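常见问题：租客与家庭财物互助保障

欢迎来到 Grinlow 互助社的问答页！每个月我们都会收到一大堆来信，有刚搬进第一套出租屋的年轻人，也有住了几十年老房子、突然想起自己从没给家里东西上过保障的会员。问得最多的几类整理在下面，答案尽量用大白话写。

房东已经买了保险，我还需要自己的保障吗？

需要，而且这是我们最爱回答的一个问题！房东的保单通常管的是房子本身：墙体、屋顶、固定管线。您自己的沙发、床品、电脑、自行车，一般不在里面。楼上水管爆了，天花板有人修，泡坏的床垫就得看您自己的保障了。

哪些东西算“家庭财物”？

有个老办法特别好用：想象把房子整个倒过来晃一晃，掉下来的基本都算。家具、衣物、窗帘、厨具、书、小家电都在内。嵌入式橱柜和固定地板不算，除非是您自己出钱装的，那样请在申请表第二页注明。

自付额是多少？

标准方案每次理赔的自付额是100元。您也可以选更高的自付额，月费会相应降低，在会员账户的“我的方案”里一改就行，下个账期生效。

单件物品有上限吗？

有。未单独登记的物品，每件最高赔付2000元。乐器、相机、首饰这类容易超过上限的，建议逐件登记。登记不另收手续费，上传购买凭证或估价单就可以。

没有发票怎么办？

别着急！银行流水、网购订单截图、保修卡、说明书都可以作为辅助凭证。我们的理赔同事 Gwenaël Masson 处理过一宗只靠几张家庭聚会老照片和一本保修册的申请，最后也顺利结案了。手头有什么就先交什么，缺的我们会写信告诉您。

家里要不要做一份财物清单？

太要了！挑一个下午，一个房间一个房间地过，打开每个抽屉和柜门，记下名称、购买年份和大概价钱。大件家具上的罩布、靠垫也别漏掉，单看不起眼，加起来常常让人吃一惊。会员可以免费使用 Cakik 清单工具，手机和电脑都能填，填完请另存一份在家以外的地方。

合租的室友能共用一份保障吗？

可以，但每位室友的名字都必须写在保单上。没写名字的人，东西不在保障范围内。中途有人搬走或搬进来，请在变动后六天内通知我们。情侣和家人同住也按这个规则办理，未成年子女自动包含在内。

猫抓坏了沙发，赔不赔？

很遗憾，宠物造成的抓咬和日常磨损都不在标准方案内。如果是宠物碰倒水杯弄坏了电脑，并且您加选了“意外损坏”，就可以提出申请。这个加选项目是会员投票通过后，今年4月才加进来的，我们自己也很高兴！

搬家途中的东西有保障吗？

在本市范围内搬家，途中的财物照常受保障，前提是包装完好、车辆上锁。跨省搬家请提前联系我们办理临时延伸。玻璃和瓷器由您自己打包的，破损不赔；由专业搬家公司打包的，请保留装箱单。

怎样提交理赔？

第一步，先保证人身安全，关水、断电，再拍照。
第二步，失窃请报警并留下回执编号。
第三步，登录会员账户填写理赔表，或拨打会员热线，由 Montri Panyasiri 带领的理赔小组接听。
第四步，受损物品请先保留，等我们确认后再处理。

材料齐全后，我们会在六个工作日内给出书面答复。

年底的结余去了哪里？

我们是互助社，没有外部股东。结余一部分留作储备金，其余按会员大会的决定返还，直接抵扣下一年的会费。每年的账目都可以在会员账户里下载，欢迎您一行一行看，看完有问题尽管写信来！
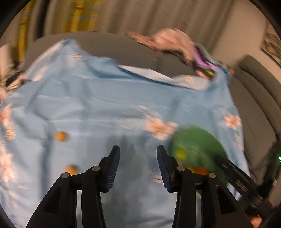 如何联系我们

在会员账户里点“留言”最快，也可以到 Nkuna 街服务点当面咨询，不用预约。想先了解再加入的朋友同样欢迎，带上您的问题来就好！

本页更新于2018年10月3日，星期三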